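**@erasto_kombo** · fil, à dérouler

Bon. Question de Salim Owino hier soir, je réponds ici parce que c'est trop long en message : est-ce qu'une machine sait ranger une cuisine, ou un rayon, en 2021 ? Réponse courte : un bout. Réponse longue, fil.

**1/** Contexte pour ceux qui arrivent. Je bosse chez Brorkora, côté logiciel. Avant, sept ans de mise en rayon dans une supérette à Plistatville. Donc les deux métiers, et une opinion sur les deux. Opinion perso, mon employeur n'a rien relu.

**2/** Ce que les gens imaginent quand je dis « robot qui range » : un truc qui entre, regarde le bazar, fait le boulot, ressort. Ce qu'on a : un bras, un meuble, une poignée d'objets, une consigne. « Mets ça dans le tiroir. » Et on recommence jusqu'au soir.

**3/** Le pire objet du monde, c'est le paquet de chips. Sérieux. Une canette c'est un cylindre, toujours le même, ça se modélise en une après-midi. Un bol, pareil, tu vises le bord. Un paquet de chips — ça change de forme dès qu'on le touche, ça brille, ça glisse, et si tu serres trop t'as des miettes.

**4/** Gitau Mrema (collègue, dix fois plus patient que moi) dit que le paquet, il faut l'aborder comme un oreiller. Pas d'accord, un oreiller ne reflète pas le néon dans la caméra. On en a parlé tout un déjeuner, on n'a pas conclu.

**5/** Et puis y a le tiroir. Personne pense au tiroir. Faut attraper la poignée, tirer droit, s'arrêter avant la butée, lâcher sans refermer. Ensuite seulement tu t'occupes de l'objet. Un gamin de quatre ans fait ça d'une main en regardant ailleurs.

**6/** Donc sur le plateau : chips, bol, canette. En dessous : tiroir du bas grand ouvert, vide. La pince posée sur le paquet. Voilà à quoi ressemble mon métier, les amis.
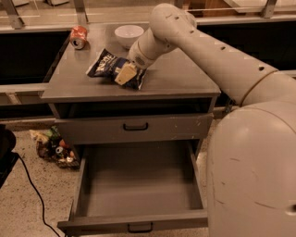
**7/** Je reviens aux chiffres vu qu'on me les demande à chaque fois. En février on a lancé une série de 1 000 essais, une seule tâche, prendre et déposer dans le tiroir. 914 réussis. Sur le papier c'est beau. Mon chef était content, moi aussi, on a mangé un gâteau.

**8/** Sauf que. Quand je faisais les rayons, si j'avais fait tomber 86 articles sur 1 000 j'aurais pas tenu la semaine. Une palette de sodas c'est vite mille pièces. Quatre-vingt-six canettes par terre, faites le calcul du nettoyage.

**9/** Et « réussi » ça veut dire quoi ? Dans le tiroir = réussi. En boule dans le tiroir, à l'envers, coincé contre le bord = réussi aussi. Ma mère n'aurait pas signé cette définition.

**10/** Question d'Ayuba Mahama en commentaire : « et la vitesse ? » Lent. Trèès lent. Tu vas plus vite avec une main dans le plâtre (testé, hiver 2016, rayon conserves).

**11/** Ce qui marche bien maintenant, soyons justes :
- objets rigides, posés, séparés les uns des autres
- toujours le même meuble
- une consigne simple
- quelqu'un à côté pour remettre en place quand ça part en vrille

**12/** Ce qui marche mal :
- tout ce qui est mou (chips, sachets, torchons, n'en parlons pas)
- le tas. Prendre UN truc dans un tas de trucs, c'est encore un autre sujet
- un tiroir déjà à moitié plein
- transparent, brillant, mouillé

**13/** Le dernier point de la liste du dessus, c'est une cuisine normale un mardi soir. Voilà voilà.

**14/** On me cite souvent Guser, la boîte qui promet le robot de cuisine « pour tous les foyers ». J'ai vu leur démo en salon. Plan de travail nickel, trois objets, lumière parfaite. Je leur jette pas la pierre, nos démos à nous ressemblent à ça aussi. Mais quand tu demandes à déplacer la tasse de dix centimètres, y a un silence.

**15/** À l'inverse, l'entrepôt Nyaga, à la sortie de la ville, ils ont des bras depuis un moment et ça tourne. Pourquoi ? Cartons. Que des cartons. Carrés, rigides, étiquette devant. Ils ont adapté le monde au robot. Dans une maison tu peux pas, enfin si, mais t'habites plus une maison.

**16/** Mutua Mfaume, qui tient encore le magasin où je bossais, m'a demandé s'il devait attendre avant d'embaucher quelqu'un pour les rayons du matin. Je lui ai dit embauche. Tout de suite. Il a embauché.

**17/** Après faut pas être injuste dans l'autre sens. Quand j'ai commencé ici, le bras ratait la poignée une fois sur deux. Là il ouvre le tiroir et je lève même plus la tête. Ça fait drôle, les progrès qu'on remarque plus.

**18/** Pour le linge, puisque trois personnes le demandent : non. Pour la vaisselle : vider une machine avec que des assiettes identiques, bientôt peut-être. Avec les boîtes en plastique sans couvercle et le fouet coincé dedans, non.

**19/** « Donc tu nous dis que ton boulot sert à rien ? » — Non Salim. Je dis que le paquet de chips est un bon adversaire, et qu'on en a encore pour un bout de temps. J'aime bien mon boulot, d'ailleurs.

**20/** Et oui je sais quel jour on est, jeudi 1er avril 2021, non ce fil n'est pas un poisson. Les 914 sont vrais. Les 86 aussi, malheuresement.

**21/** Prochain fil si j'ai le courage : les poignées. Les barres en U ça va, on a ce qu'il faut. Les boutons ronds, j'en rêve la nuit. Si vous avez des meubles avec des poignées bizarres envoyez des photos, je prends tout.

**22/** (édit : on me signale que j'ai écrit « mardi soir » au 13, ça marche aussi les autres soirs. Bonne nuit.)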